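Ground Rules for the Tabletop: Writing Acceptance Criteria for Cable-Handling Robots
A draft practice guide puts the household cable at the center of robot evaluation, and it starts with how people do the job.

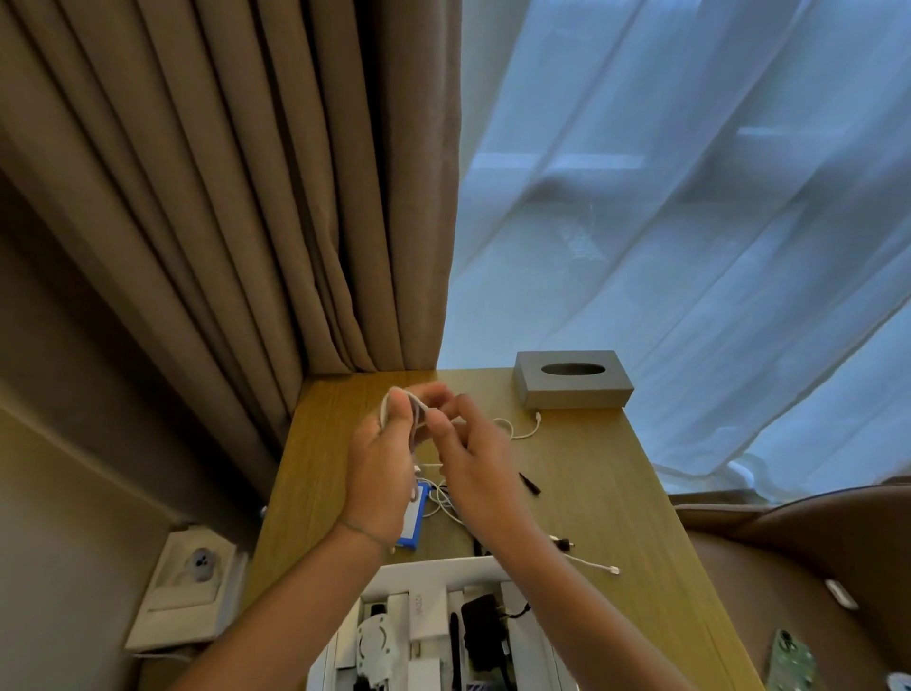
Rigid objects have had usable test methods for years. A block, a cup or a can has a pose, and a pose can be measured before and after a grasp. A cable has no single pose. It can be coiled, looped, kinked, crossed over itself or tangled with a neighbor, and two cables of the same length and gauge can behave differently on the same desk. Most published results on cable handling therefore come with private definitions of success, and the results cannot be compared.

The Stadley working group set out to fix part of this. Its draft practice guide, released for comment on Tuesday, December 29, 2020, covers sorting, coiling and stowing light cables on a horizontal work surface. It does not cover plugging in, routing through clips, or anything carrying mains voltage during the task. The draft runs to 88 clauses, of which 16 are mandatory for a claim of conformance. The rest are recommendations or notes.

Demonstrations come first

The draft treats human demonstration data as part of the test method. A robot trained on demonstrations inherits the habits in them, and a habit that is acceptable in a person may be a defect in a machine. People pull a tangle to see which strand moves. They hold a finished coil closed with one hand and search with the other. They set things down on top of cables and pick them up later without looking.

Clause 3 requires that demonstrations be recorded from a head-height viewpoint with both hands in view for the full length of the manipulation. A fixed overhead view may be added but does not replace it. Each recording is stored with a plain statement of the task as given to the demonstrator. Recordings made under a different instruction may not be pooled with it, even when the motions look alike.

Clutter is permitted and, for the upper conformance level, required. Early versions of the text called for a bare surface. Vanags, a maker of two-arm tabletop systems, objected during the first review that a system tuned on bare surfaces fails on an ordinary desk for reasons that have little to do with cables: a phone lying at the corner, a pen within sweeping distance of the wrist, an open storage box that blocks the low approach. The group accepted the objection. The current text defines three surface classes, and a conformance claim must state which one applies.

Class A is a bare surface with one cable. Class B has several cables and no other objects. Class C has several cables, at least one open container, and loose personal items that the robot has not been told to move. In Class C, any contact that displaces a personal item is recorded as an event, whether or not the coil is completed.

What counts as a coil

The definition took longer than any other part of the draft. The version now in circulation says that a coil is complete when the cable can be lifted at one point by the gripper, held for a stated time, and set down again without a loop leaving the bundle. Appearance is not assessed. A flat figure-eight passes if it survives the lift.

Bend radius is treated separately. The manufacturer's stated minimum applies where there is one. Where none is available, the draft gives a default based on outer diameter and asks the tester to report that the default was used. Strain at the connector is a mandatory check. A gripper may hold a connector body, but it may not carry the weight of the whole cable by that connector unless the cable is rated for it.

Force limits are set at the fingertips. Trasik, which supplies tactile sensing for small grippers, asked for a single limit across all cables. The group declined and used three bands by jacket type. Testers should note that the bands apply to peak force during slip recovery as well as to steady grip. Several systems that pass on steady grip fail there.

Two hands, two arms

Much of the human technique depends on one hand forming the loop while the other controls the free side. The draft does not require two arms. A single-arm system may use a fixture, a peg or the work surface itself as the second point of control, provided the fixture is described in the report and stays in place for all trials. Moving it between trials voids the series.

For two-arm systems, clause 7 adds a handover rule. At no time during a transfer may both grippers be open. Both must register contact before the giving side releases, and the overlap must be logged. In the Nudomden trial, the pilot project that exercised the draft, this rule produced most of the disputed results. Some controllers inferred contact from finger position alone. The revised wording requires a force or tactile signal.

Lighting and background

Thin white cables on a pale surface are a known difficulty, and a bright window behind the work makes it worse. Clause 9 asks for two lighting conditions, one with the window side of the cell covered and one with it open or simulated. Results are reported separately. Averaging them is not allowed.

Translucent curtains, glossy cases and reflective plug tips need not be removed. If they are, the report must say so.

Trial counts and reporting

A conformance series is 108 trials, divided equally between the two lighting conditions. Cables are drawn from a reference set and reset by a person following a written tangle procedure. Software changes during a series end it. Operator intervention is permitted for safety only, and the trial is scored as a failure.

Reports must include the failed trials. A summary rate without the event log does not meet the draft. Logs are to be kept for 2000 days from the date of the report, in a format readable without the vendor's software.

Comments are accepted clause by clause, with proposed replacement text. General remarks will be filed but will not receive a written response.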